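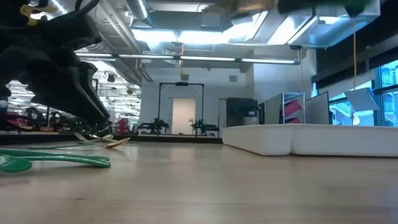 Minutes of the residents' meeting, Stusard House

Date: December 13, 2022
Place: common kitchen, ground floor
Present: 14 households, and the two members of the house board
Minutes written by: the secretary of the board

1. Opening

The chair opened the meeting at seven in the evening and welcomed everybody. The agenda was approved with one addition, the bicycle room, which is now item 6.

2. Minutes of the November meeting

The minutes were read and approved. One resident asked to correct the sentence about the cellar door. It should say that the door does not close by itself, and not that it does not open. The secretary will correct this.

3. Heating

The board has received the answer from Delus, the firm that takes care of our boiler. They can come in the first week of January and change the pump. Until then the temperature in the stairway stays as it is now. Residents on the top floor told the meeting that their radiators become warm only late in the morning. The board will write to Delus again and ask if somebody can look at this before the holidays. Those who have the same problem are asked to put a note with their flat number in the board's letter box.

4. Common kitchen

There was a long discussion about the things which are left in the kitchen. Plates, spoons and other small things stay on the table or in the sink for several days, and it is difficult to know if they belong to the house or to a resident. It was decided:

- Things that belong to the house are kept in the two drawers beside the cooker.
- Private things must be taken home the same evening.
- What is left will be put in a box under the window and given away at the end of the month.

A proposal to lock the kitchen at night was put to the vote and did not pass. Four households voted for it.

The deposit for using the kitchen for a private party stays at 40 euros. It is paid back when the key is returned and the floor has been washed.

5. Stairway lamps

The board showed two offers, one from Stöcker and one from Brullska. The offer from Stöcker is cheaper, but the work would not begin before spring. Brullska can begin earlier, but their price does not include taking away the old lamps. The meeting asked the board to find out what this would cost, and to bring both offers to the next meeting. No decision was made.

6. Bicycle room

Some bicycles have not been used for a long time and there is little space. Every owner shall put a label with name and flat number on the bicycle. Labels can be taken from the shelf by the entrance.

7. Other matters

A resident thanked for the new bench in the yard. Another resident reminded that the paper bin must not be used for plastic bags.

8. Next meeting

The board will put the date of the next meeting on the notice board. The chair closed the meeting at twenty to nine.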